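Home Research People Join us News Contact

Come and second-guess a robot with us (paid, no robotics needed)

Posted 31/05/2021 by Savita Malhotra

Hi! I'm Savita, I run the Musitz study in the manipulation lab at Flallbridge, and I'm looking for people to watch short clips of a robot handling office stuff and tell me what they think it's going to do next. That's pretty much the job. If you already like yelling at the TV when somebody picks the wrong suitcase, you have the right instincts.

A bit of background, because I think it helps to know what your answers are for. We teach a humanoid robot to do small chores with files, cabinets and shelves. A person drives the robot through the chore, the robot's cameras record it, and later we train a model on those recordings. The usual way to label a recording is to watch the whole thing and write down what happened ("picked up the file, put it on the shelf"). We did it like that for ages. The trouble is that once you've seen the ending you can't unsee it, and you start writing as if every little hand movement was obviously leading there.

So Narendra Rana, who was sharing my desk at the time and had to listen to me complain, suggested stopping the clip early. You see a few seconds, it freezes, and you write one sentence about what comes next and how sure you are. Then it plays on and you see if you agree with yourself. We call these forward labels (I lost the vote on the name).

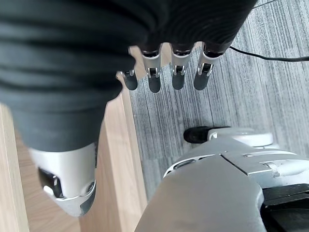 Wrist camera view: four fingers over the carpet, thumb over the wood.

With a moment like that one, I can get three different sentences from three people in the lab, and we all work with this hand every day. Is it reaching for something? Going to come down on the edge? Just passing over? I used to think disagreement was a nuisance and we should average it away. Now it's the part I want the most of!

We tried it on 2618 clips from our own collection, labeled once the old way and once with forward labels. The model trained on forward labels was better at noticing that it didn't know what to do and slowing down before contact. It was no better at the chores themselves, I should say, and on the shelf tasks it was a little worse, which we're still arguing about. My own guess is that it got too cautious near edges. Narendra thinks our shelf clips were frozen too late. We need more labels to find out, and they need to come from people outside the lab, who haven't spent two years staring at the same gripper footage and don't share our habits.

What you'd be doing

You'd come in to the Rusholm building for four sessions in June, two hours each with a proper break in the middle. You sit at a computer, the clips come up one at a time, you type your sentence and move a slider for how sure you are. There's a practice set first. Everybody gets through a different amount and there is no target, so please don't race. The most anyone can see over the four sessions is up to 600 clips, and then the software stops you even if you're enjoying yourself.

Some clips come from the wrist and some from higher up, where you get more of the room. The second kind feels easier, and people tell me they relax when those come on, but our lab answers spread out nearly as much on them. I'd love to know if that holds for you too.
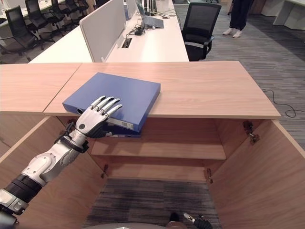 A hand on a blue box file at the front of the cabinet top, doors open.

Try it now if you like. What's the next thing that hand does? Lift, slide, push, let go? Write your sentence down before you think about it too hard, then ask somebody near you. If you and they said the same thing, ask a third person.

After your last session I'll sit down with you for a chat about how you were deciding. Fingers, thumb, where the object was sitting, what you'd do yourself with that file... I'm really interested in this bit and will probably overrun, so I've booked the room for longer than we need (and you're paid for all of it).

Who I'm looking for

Anyone 18 or over who can read and type comfortably in English. Glasses are fine, and so is color blindness, just tell me so I can note it. I'd be very happy to hear from people who use their hands for a living: cooks, hairdressers, nurses, people who fit kitchens, people who file things all day. Please don't apply if you've worked on a robot hand or labeled robot video before. Sorry! You can still come to the open afternoon.

If moving video makes you queasy, have a think before you sign up. The wrist clips swing about a lot.

Pay is by the hour at the campus research rate, travel is covered, and you get paid for sessions you finish even if you drop out later. You can drop out whenever, no explanation needed.

How to apply

Send me an email through the Contact page with "Musitz" in the subject line. Tell me what you do most days and which mornings or afternoons suit you in June. A few lines is plenty, no resume. I answer everyone myself, so give me a couple of days.

Your sentences will be stored under a number and your name kept separately. The labels will be shared with other researchers when the paper is out, along with the first 1000 clips. Your chat with me won't be shared.

If you have questions about the method more than the job, write to Narendra. He has opinions about freeze points and would like company.

Share this 47
Comments (6)

Related
Freeze points, and why we moved ours again
Olatunji fellowship: applications for robot learning students
Part-time lab technician, Rusholm building
Open afternoon at Flallbridge: meet the manipulation lab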